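Folding Shirts for a Living, Sort Of

I first met Lavanya Poojary over a bag of pretzels, when she told me her job was doing laundry for a computer. I laughed. She didn't, so I bought her a coffee and asked if I could write it down.

Lavanya runs home collection at Cliveo, a small outfit that gathers examples of everyday chores for companies training robot arms. Her group sends people into ordinary homes with a pair of hand-held grippers, and they fold, stack, hang and put away while the grippers record the whole thing. The project she's on now is called Brukwood, and it's all clothes. Since August they've collected nearly 900 folds, and she has watched a scary number of them herself.

"People think I must be great at folding by now," she told me. "My own closet is a disaster. Please don't put that in." (Sorry, Lavanya!)

I asked what makes a good example, figuring she'd say a neat one. She shook her head so hard her glasses slid.

"A good one is somebody making up their mind and then doing it. If you pinch the sleeve, let go, pinch it again and kind of wander around, the model learns to wander around. I'd take a lumpy fold done with some purpose any day."

New people get 2 hours of practice before anything counts, and she says most of them spend the first half of it fighting their own wrists. You can't feel the cloth through the fingers, so you grab way too much of it. She handed me a pair and a dish towel and I made something like a burrito.
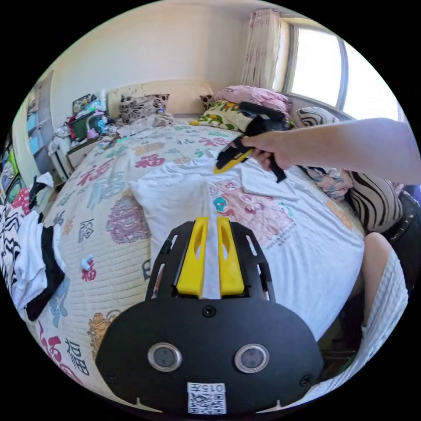

Clothes are the hard part of all this, and Lavanya could talk about them until the lights go off. A mug is a mug, she says, but a shirt has a new shape every time you let go of it. Then there's whatever is underneath. Take a white T-shirt with a lion-dance print, laid out on a quilted bedspread covered in big red, pink, teal and purple 福 characters. You and I see the shirt right away, but a model that learned on plain gray tables has to work out which bright patch is the shirt and which is the bed. "I love that bedspread," she said. "I'd like 600 more bedspreads, all different."

Doesn't the mess bother her customers? It used to. An early client wanted every home tidied first, and she went along with it for a while and still grumbles about it. These days her instructions say to leave the room as it is and clear only enough space to work.

I wondered if it ever gets boring. She thought about it for a good long minute.

"Around the eighth towel, yes. Then somebody does a fitted sheet and we all crowd around the screen."

She's still short on fitted sheets, by the way.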